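Safe work at a two-arm table: rules before you start

These rules are for everyone who runs table tasks with cups and cartons at our Zornville workshop. Please read them fully, also if you have used other arms before.

1. Check the base lights of both arms. If one is not green, do not start, and tell Omolara Chukwu.

2. Smooth the table cover with your hand. Small wrinkles are allowed, a fold under a cup is not.

3. Keep the cables out of the path of the grippers.

4. For the first run of the day, set the speed to 40 percent. Later you may use up to 90 percent.
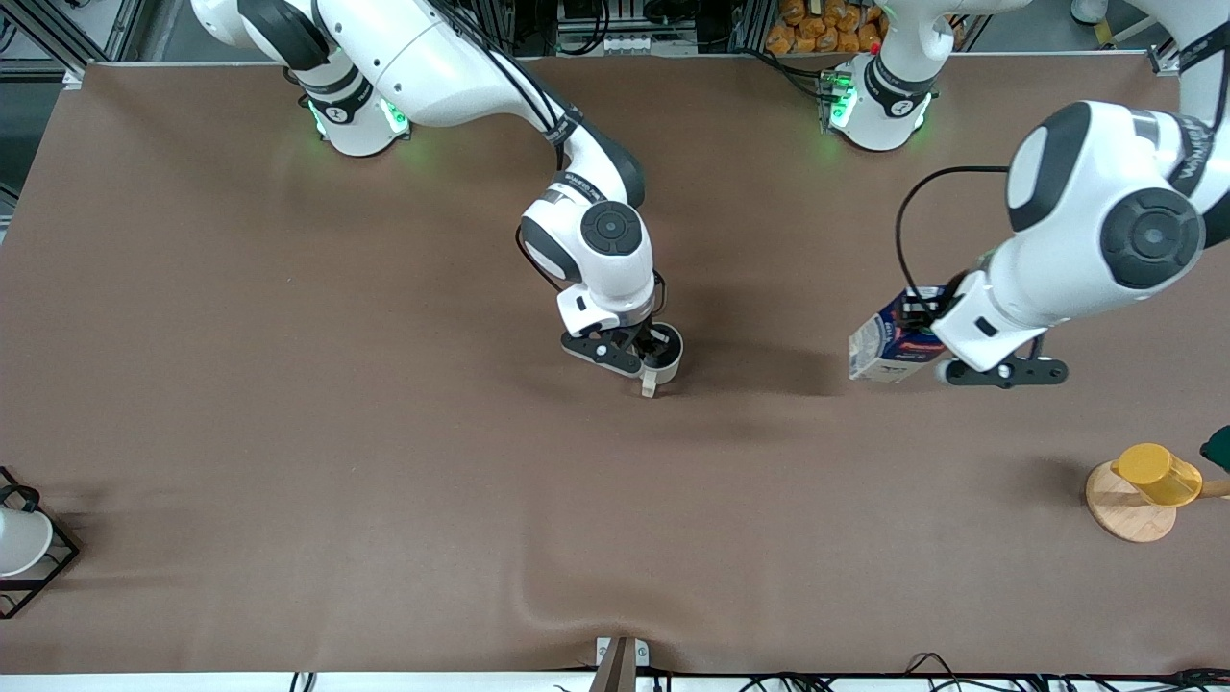
5. Never put your hand between the arms while they are moving. Press stop first and wait until both arms stand still. Only then you may take an object or correct its place.

6. When a mug lies on its side, write this in the log as "tipped" before you touch it. Look for cracks on the rim before the next run.

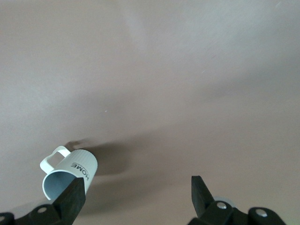
White mug on its side, with one gripper finger inside the opening.

7. At the end, park both arms and sign form 51. The next review of these rules is in November.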